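Quick version first, the proper one is further down if you have the time.

Hirent packs boxes. Party boxes, office boxes, picnic boxes, the welcome box on the counter when you get the keys to a rental. You tell us who it's for and how many, we fill them and get them to the door. That's the business.

# About Hirent

Started by Sebastian Surdu and Efe Akinola, who met working the stockroom at a banquet hall and got tired of watching good things get thrown in a carton any old way. Sebastian does the buying and the phone. Efe runs the tables - meaning the packing tables, though she also bought the tables.

First order was 29 boxes for a retirement lunch. Soda, crackers, a candle, a card. We did them on Efe's kitchen floor and two had no card in them. We drove the cards over that night. The customer still orders from us, every July, and still asks about the cards.

Now we have a real room, real shelves and a loading door that sticks in the rain.

## What we pack

Mostly drinks and snacks, then flowers, then everything else. The list changes but right now:

- **The Gudholm** - our standard box. Two drinks, something salty, something sweet, napkins. Most offices take this one.
- **The Barajas** - bigger, made for sharing. Bottles stand up in the middle and the snacks go round the outside. Good for six people or four hungry ones.
- **The Brultum** - flowers and a drink. Birthdays, new jobs, get well soon. Artificial flowers only, please don't ask for fresh, we tried it one summer and never again.
- **Your own** - send us a list. We've packed dog biscuits, jigsaw puzzles, one time 100 pairs of socks.

Smallest order is ten boxes. Biggest so far was some 2000, for a company picnic, and we would like a bit more notice next time (you know who you are).

## How we do it

Every order gets a sample box first. Efe packs it, takes it all out, packs it again a different way. Then she shakes it. If anything rattles it gets packed a third time. You get a photo of the sample and you say yes or change it.

After that it's one box after another. Heavy stuff first, always. Glass never touches glass. Tissue on top, card on top of the tissue, lid. Someone who didn't pack the box checks the box. Slow, but it's how we stopped loosing cards.

We don't pre-pack and store. If your boxes go out in the morning they were packed the day before, so nothing has been sitting on a shelf getting squashed for a month.

Sebastian will tell you soda is the hardest thing to pack well and he's probably right. Bottles are tall, they're heavy, they roll, and a crushed bag of chips is nearly always a bottle's fault. So they go in ahead of everything soft, lowered in and never dropped. Same for a cola with a red cap going down into a big white box with slanting sides as for anything in glass. With sides like that there's less room at one end than at the other, and you work out where the bottle stands before you start on the snacks. The flowers wait on the next table until the bottles are done, white ones and the pale lavender ones that look like hydrangea, well out of the way of elbows. They go in last and they're the first thing people see.
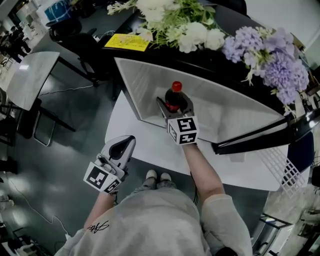
## The people

Small team. Everybody packs, including Sebastian when it's busy, though he talks the whole time. New people start on Gudholms and stay on them until they can do one without looking at the sheet. Takes a week or so. Closed shoes, sleeves you can push up, no rings if you're on tissue paper.

Lunch is on us on big order days. Usually sandwiches. Not leftover snack boxes, we have all had enough of those crackers.

## Where things stand

Updated Apr 27, 2022. Since the last time we wrote this page:

- moved the flower shelf closer to the packing tables
- new lids for the Barajas, the old ones popped open
- dropped the peanut mix, too many allergy questions. There are no peanuts in our standard boxes now. Ask if you need the full ingredient list for anything
- delivery area is bigger, 97 miles out from the shop. Further than that we ship, and shipping is extra
- we take boxes back. If yours are clean and not bent, leave them flat by the door at the next delivery and we'll use them for samples

## Getting in touch

Call or use the order form. Mornings are better, afternoons we're packing and the phone is usually under some tissue paper. Tell us the date you need them, how many, any allergys, and whether there are stairs. Please tell us about the stairs.

Pickups are fine too, side door, ring twice. Bring a car with a flat trunk if you've ordered Barajas boxes - they don't like being tipped.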